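Kinyua Evening Workshops
Inside the Desktop Computer
Handout 2: Finding your way round an open case
Revised 23/03/2019

Welcome back! Last time we stayed on the outside of the machine and talked about what a computer does. Tonight the side panel comes off, and I promise it is far less frightening than it sounds. A desktop tower is one of the friendliest things you can take apart. Most of what you need to remove is held by a screw, a clip or a latch, and a good many makers even colour the bits you are meant to touch.

Lay the tower on its side with the open face up before you start. Everything in these notes assumes that position.

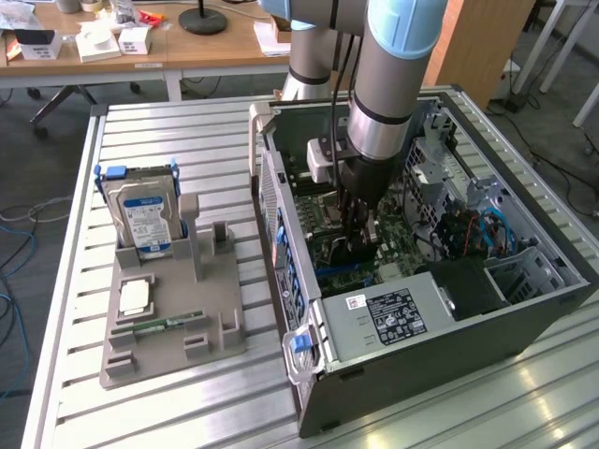
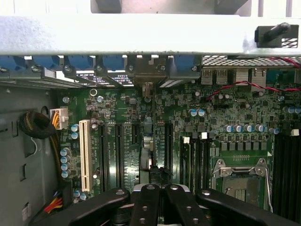

What to look for first

Start with the motherboard, the large flat board that everything else plugs into. Get your bearings from it and the rest falls into place. Find the processor socket, then the long slots for expansion cards, then the memory slots, which usually sit close to the processor. Do this on your own machine before reading any further (yes, now!) and pencil a quick map in the margin. It needn't be pretty.

The processor. A small square with a metal lid, called the heat spreader. It does the sums, and it gets hot doing them, so in a working machine it sits under a heatsink with a smear of thermal paste in between. Hold it by its edges. Never put a finger on the underside, and never force it into the socket. Look for the little marker in one corner and match it to the marker on the socket.

The memory. Long thin modules with a row of contacts along one edge and a notch that is deliberately off centre, so they only go in one way round. I love this bit of design! If a module won't seat, turn it round and try again before you press harder.

The hard disk. A 3.5-inch drive often rides in a plastic caddy, which you squeeze at the tabs to slide in and out. It has two connections, one for data and one for power. Put it down gently, label upwards, well away from the edge of the bench.

The expansion slots. PCI is the older kind and PCI Express the newer, and plenty of boards carry both. They are not interchangeable. Many boards have the slot names printed right beside them in tiny white letters, so bring reading glasses or borrow the magnifier from the Grullby tray.

The power supply. The metal box where the mains lead goes in. We do not open it, at any time, for any reason. Reading the rating label is encouraged, and you'll need it for question 3.

Before you touch anything

Switch off, pull the mains lead out, then hold the power button in for a few seconds. Put on the wrist strap and clip it to bare metal on the chassis. Take off rings and bracelets.

Have somewhere to put the parts. A tray with separate spaces is lovely, a clean egg box does nicely for screws.

A word on memory contacts

People always ask how many there are, so: an old SDRAM module for a laptop has 144 contacts. Desktop modules have more, and the number changes from one generation to the next, as does the place of the notch. Check before you buy second-hand.

To do before next time

1. Draw your own board from memory and label five things on it.
2. Find out which kinds of expansion slot it has.
3. Copy down the total wattage from the power supply label.
4. Read the Skiltham booklet as far as the page on cooling fans.

Spare screws and caddies are in the cupboard in the Plestamine room. Please sign for anything you take home.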